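Notebook - mobile manipulation bay, February 2024

Second pass at the house rules for running the two-arm robot around furniture. The first version was a page and a half of "be careful" with my initials at the bottom, and it aged badly. I'm rewriting it while the sessions are going on, so expect crossings-out. I'm also really enjoying this, which I didn't expect from a document about cable ties!

Background for anyone reading later: we had the Peng checklist (written for a fixed arm in a cell, fence and all), and we had the Duvness notes, which are good on people and thin on cloth. Bed work falls between the two. The forces are small, but the robot has its hands in fabric, the furniture has corners, and people want to stand close because it's fun to watch. So do I.

Rule 1, people. One operator, one spotter, and the spotter has the stop in hand before the arms are enabled. In hand means in hand, fingers round it. A stop on the nearest chair doesn't count. Anyone else stays back past the reach of both arms, with the elbows counted as part of the reach. The old version measured from the fingertips at rest and that was just wrong.

Rule 2, cables. Any loop at the wrist gets checked with the arm at full extension and again with it folded. Loops hanging below the hand are the ones I worry about, because a bed frame has a lot of places to catch one. Floor cables get bundled and moved off the walking side before anyone enables anything.
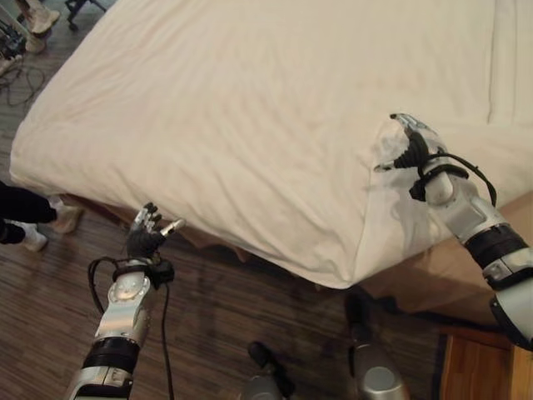
Right hand on the corner of the sheet, left hand open. Note the wrist cables.

Rule 3, one hand pressing at a time. While one hand is loaded against the mattress, the other is open and clear of the fabric. If both hands hold the same sheet and one controller faults, the cloth couples the arms and you get a tug of war that neither side planned. I tried writing this with an exception for two-handed pulls and gave up. Two-handed pulls get their own sheet, with lower limits, to be written.

Rule 4, force. The press limit for bed corners goes in the run header. Oltex suggested 32 N as the starting point for anything soft with a hard frame under it, and I'm happy with that. Raising it takes a second signature. Lowering it takes nothing, just do it and write it down.

Rule 5, speed near hard furniture. Inside 300 mm of a nightstand, a cabinet or a wall, the hand drops to 240 mm per second. Sleeves and covers count as part of the hand here! A knit cover adds bulk on the back and the sides, it folds as the wrist turns, and the planner knows nothing about it. Pad the collision model to match the cover at its fattest. I redid ours and the paths came out much calmer, with less of that last-moment swerve at the wrist.

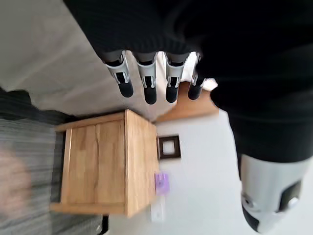 Hiu-tung Tu
Test engineer, Kotden

More on covers, then, as they deserve a section to themselves.

Rule 6, covers. Fingers stay out past the hem with every joint free to close. Before each session, open and close the hand slowly 6 times and watch the hem for fabric creeping into the finger brackets. If it creeps, stop, pull it back, start the count over. Same check after any long drive, as covers slide. No loose threads, no pins. I'd love a proper cuff with a grip band and have a sketch of one on the back of this page - comments welcome, unkind ones too.

Rule 7, driving with the arms up. Don't work the hands while the base is moving, unless that's what the run is for and the header says so. The wrist cameras smear badly as soon as things move, so treat wrist video from a moving hand as no use for judging clearance. The spotter's eyes come first. Boxes, posts and stands along the route are moved or marked on the floor plan.

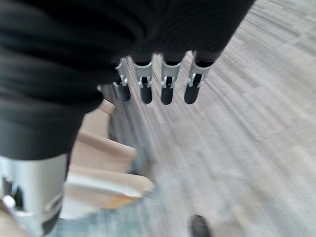
Wrist view over the carpet tiles. Floor badly smeared, fingertips all clear of the hem.

Rule 8, feet. Spotters drift toward the base. I do it too. Closed shoes always, and when the operator calls "feet" everybody looks down and takes a step back. Silly word, works on me.

Things still open:

Who signs for Rule 4 when it's only two of us in.

Whether Rule 5 should use a separate distance for walls. A wall doesn't tip over, a light nightstand might. Leaning toward one number, easier to remember.

Stop button reaction check. In October we did it at the start of every session and then it slipped. Putting it back, first line of the header, with the spotter's initials.

Almost all the old page is now covered. Next job is the two-handed sheet, then I'll print both and tape them by the charger.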